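**Student project report, Work and Technology course**
Styliani Sotiropoulos
Handed in: 16th September

My project is about the card sorting at Alexiou, a small company which prepares membership cards and gift cards for shops and clubs. I wanted to know what changes for the people when a robot arm takes a part of their daily work. The robot project at the company has the name Uruvside. I was allowed to stay with the people who prepare the work for it and to ask them questions.
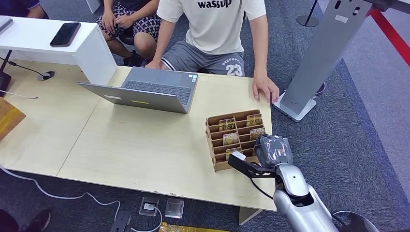
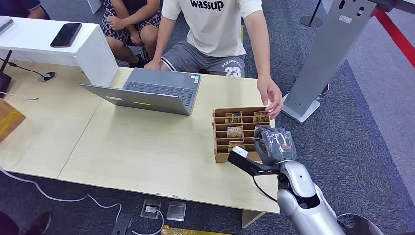

## 1. The work before

Before the project, every order was sorted by hand. The cards came in a box from the printer in Oddale, and a worker took each one, read the number, compared it with the list and put it in the correct slot. A usual order has 300 cards. When the order was complete, a second worker checked it again and signed the paper.

The workers told me that this job is not difficult but it makes you tired. The eyes are tired first, then the shoulders. One woman, who has worked in the sorting room for 18 years, told me she can sort and at the same time think about what she will cook. Many colleagues liked exactly this. They could talk with each other during the work, and new employees learned the names of all the customers in this way.

## 2. What the robot should do

In the plan of the company, the robot takes a card from a slot and gives it to the next station, or puts it back if the number is wrong. The person at the laptop has the list of the order and decides when the robot may continue. So the person does not touch most of the cards anymore, but the person is still responsible for the order.

This sounded simple to me when I read it in the project plan. In practice there are many small questions. How far must a card stand out of the slot? What happens if two cards stick together? Who may put a hand near the slots, and at what moment? For the last question there was no written rule when I started my project. The workers made their own rule: you say "hand" loudly before you reach in, and you say "free" when you are finished. Later this rule was added to the instruction sheet, with almost the same words.

## 3. How I collected the answers

I used a questionnaire with 44 persons from the sorting room, the packing room and the office. After this I had longer talks with six of them. I also wrote notes during the work, but I stopped writing when somebody asked me to. I did not measure the speed of the robot, for this was not my task and the company did not want to publish it.

I must mention one weak point. The head of the department gave out my questionnaires himself. I think that some people wrote more friendly answers for this reason. In the longer talks, where he was not present, I heard more doubts.

## 4. Results

**The body.** Most of the people from the sorting room expect less pain in the shoulders. But three of them said that they now sit longer and look at the screen more, and their neck is worse than before.

**The feeling of being useful.** Here the answers were very different. A younger worker, Given, was proud that he can explain to the engineers why a card bends in the slot. He said: "They know the arm, I know the cards." An older colleague said the opposite. She feels like a person who waits for a machine, and when she waits she does not know what to do with her hands.

**Mistakes.** Before, a wrong card was the mistake of one worker, and everybody knew who signed. Now it is not clear. It can be the list, the printer, the robot or the person at the laptop. Several people asked me who will sign the paper in the future. I asked the office this question and got the answer that it will be decided in December.

**Talking.** In the sorting room people talk less with each other about private things, but more about the work itself. I did not expect this. For new employees it can be a problem, as they do not learn the customers' names anymore.

## 5. What I would recommend

- The person who sits at the laptop should change every two hours.
- The rule with "hand" and "free" should hang on the wall in large letters.
- The workers should get a clear answer about the signature before the robot gets real orders.
- At least one small order each week should still be sorted by hand, so that new employees learn the work.

The head of the department has read this list. He agreed with the first two points. For the fourth point he wants to see the costs first, and I could not calculate them with the numbers I had.

The questionnaire is in Appendix A and my notes from the six talks are in Appendix B, without names.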